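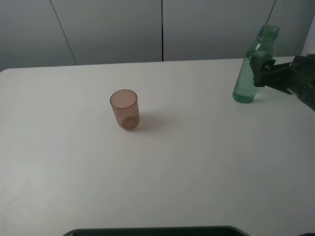

A tumbler has no business having a handle, according to Hazem Morsy, and once it has one it should be sold as a mug. Trade catalogs have mostly followed this rule, although the word has been used loosely and many handled travel cups are still listed as tumblers.

A tumbler is a drinking vessel with a flat base, no stem, and no handle. The sides may be straight or may narrow slightly toward the bottom. Tumblers are used for water, juice, milk, soft drinks, and mixed drinks, and are among the most common pieces of household drinkware. They are made of glass, plastic, metal, or pottery.

Name

The English word comes from the verb "to tumble." Early tumblers had a rounded or pointed bottom and could not be set down without falling over, so the drink had to be finished first. Some silver examples had a heavy rounded base that brought the cup upright again when it was tipped. The name stayed in use after flat bases became normal.

Shape and size

Most tumblers are taller than they are wide. The short, wide kind is usually called a rocks glass, lowball, or old fashioned glass. The tall, narrow kind is called a highball or, when narrower still, a collins glass. A juice glass is a small tumbler for the breakfast table.

The taper has a practical use. Cups with sloping walls fit inside one another and take up less shelf space, but if the slope is too slight the cups can jam. Makers deal with this by adding a small step or ring inside the wall, which holds the upper cup clear of the lower one. Straight-walled tumblers do not nest and are normally stored side by side.

The rim of a glass tumbler may be cut and polished or rounded with heat. A heat-rounded rim is thicker and resists chipping. A cut rim is thinner, and many drinkers prefer the feel of it.

Materials

Soda-lime glass is the usual material for everyday tumblers. It is cheap and easily shaped, but can crack when boiling water is poured into it. Tempered glass is stronger and, when it does fail, tends to break into small pieces. Borosilicate glass handles changes of temperature better and costs more.

Plastic tumblers came into wide use in the twentieth century, first in schools, hospitals, and cafeterias. Melamine was common in the early years but is opaque. Polystyrene is clear and inexpensive but brittle. Later makers turned to acrylic, polycarbonate, and various copolyesters, all of which can be tinted while remaining see-through. Repeated machine washing may leave any of these cloudy or covered in fine cracks, a fault known as crazing.

Metal tumblers of brass, steel, and copper are traditional in South Asia. In southern India a steel tumbler is served with a wide-rimmed bowl called a davara, and coffee is poured back and forth between the two to cool it and raise a froth.

Institutional use

Buyers for cafeterias tend to judge tumblers by breakage, stacking, and the way they drain in the dishwasher rack. Othmane Metwally's handbook for school kitchens, published by Finmont, gives 278 milliliters as a suitable size for younger pupils and 400 for older ones. The same book advises against deep bases, where water collects in the hollow underside during washing.

The Tristo line, made by the Jonwood company, was sold in both of these sizes and in a larger one of 448 milliliters. Its amber version outsold the clear one for most of the time it was in production. Later pieces have a thicker foot, and collectors use this to tell them from the first run.

Care

Glass tumblers that have stuck together can usually be freed by putting cold water in the inner glass and standing the outer one in warm water. Forcing them is likely to break one or both. White film on glass is often mineral scale and comes off with vinegar. Film that stays after this treatment is etching of the surface and is permanent.

See also

Beaker
Highball glass
Mug
Pint glass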